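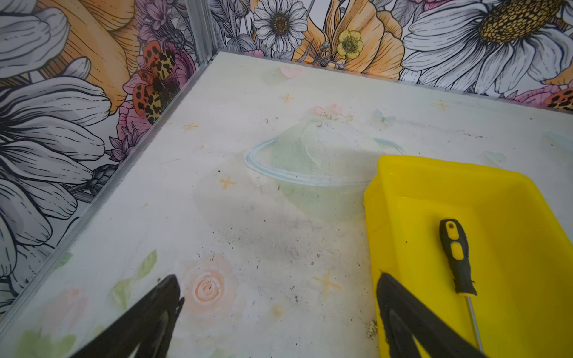 I finally cancelled the gym in March. It was costing me 80 a month and I went three times all winter, mostly to use the shower. Now I walk to Plutthorpe and back before work with Iman, who talks the whole way. We leave at 5 and it is still dark past the bridge. My knees complained for the first week and then quit. Glenys wants to join us but only if we start later, so we're still arguing over that.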